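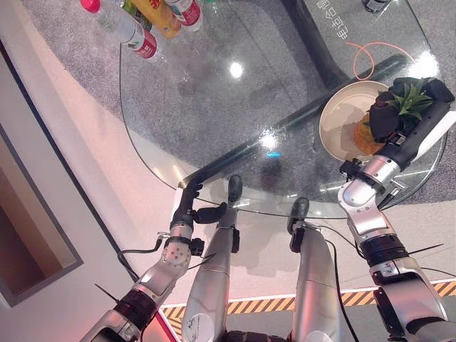
Glass table and fruit: plate or board?

Print this thread | E-mail this thread
Reading time: 2 min

wimthorpe_28
We're having people over and I want a whole pineapple out on the coffee table. It's a glass top with a rounded edge, gray carpet under it. Is a plate enough or do I need a board? I was going to use a plain off-white dinner plate.

Dilruba Sikder
Plate is fine. Leave the leaves on until you cut it. Don't cut it on the glass, do that in the kitchen.

taltano
Disagree on the plate. A pineapple rolls if the bottom isn't sliced flat, and a dinner plate has no lip. I use a shallow bowl. I had one go over in January and the juice got into the carpet.

Dilruba Sikder
Then slice the bottom flat. It takes 20 seconds. A bowl hides half the fruit.

yilma11
Felt dots under the plate, either way. Ceramic on glass leaves fine scratches. A pack of 28 was cheap at the hardware store.

taltano
Felt gets soggy. Clear silicone ones are better.

wimthorpe_28
Ok, plate, flat bottom, silicone dots. Drinks go on the same table, any problem with that?

yilma11
Put them at the far end from the fruit, and use coasters. Rings show up worse on glass than on wood.

Dilruba Sikder
Rings wipe off glass. I'd skip the coasters.

Recent threads
Getting juice out of gray carpet
Rerthorpe side table, wobbly leg
How ripe is too ripe?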